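Cell Operator (Simulation and Floor), Day Shift
Gesura, Sunbridge site

Table clearing and sorting at Sunbridge is moving from hand work to arm cells. Staff who now sort by hand will set up tasks, check grasps in simulation and take over when a cell stops. We are filling two posts, with preference given to current sorters.

Duties: load tabletop layouts, review each simulated pick, log failed grasps by type, clear faults on the floor. Training is 45 hours, paid.

Simulated mug task, gripper fingers inside the mug:

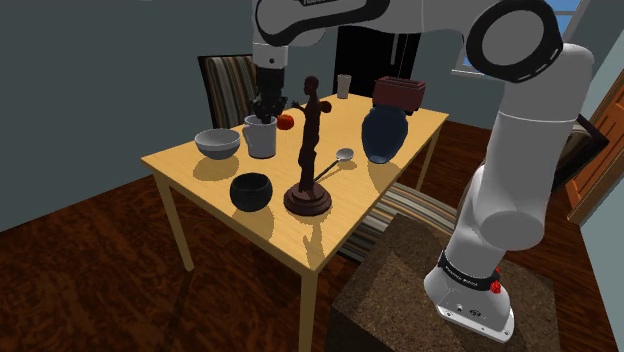
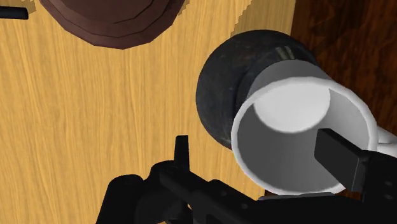
Obadia Nyaga asked at the briefing whether sorters who stay on hand work would lose hours, and said the notice ought to answer that in writing. It does: hours are fixed until the end of April. Grade and shift pay do not change - new duties are added to the current contract.

No programming needed. Applicants must be able to stand for a full shift and write clear fault notes. Apply to Jad Qudah, Sunbridge front office, by Wednesday, October 24, 2018.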